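Gridelel teleop set, README

Pillow pickup and place, humanoid, driven by remote control from the next room. Fembridge flat, furnished, daylight mostly.

Status: 60 episodes uploaded, 7 more waiting on review. Kyung-tae Do drove most, Ilona Csizmadia did the rest plus all labels.

Streams: head cam, wrist cam, joint angles, operator hand pose. Wrist stream starts a beat later than head, use the timestamps and dont match by frame number.

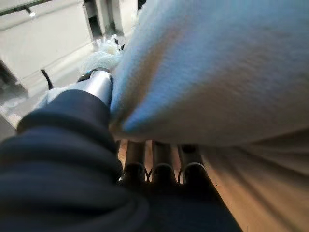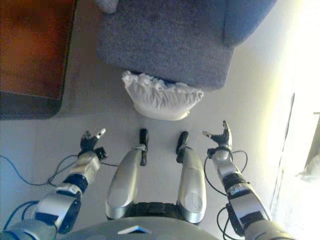
Wrist view first, head view second. Same session.

Known problems
- bright right side blows out in head cam, no fix planned
- soft stuff fills the wrist view up close, blurry, expected
- cables get into shot. leave them, do not mask
- operator pauses are kept in. trim yourself if you need to

Splits: 80 percent train, remainder is test. Split by session, never by episode.

Labels are one line of text per episode, free wording. Some speling is off. Old labels from Steditz are in a seperate folder, don't mix.

Questions to Ilona, Saturday is no good.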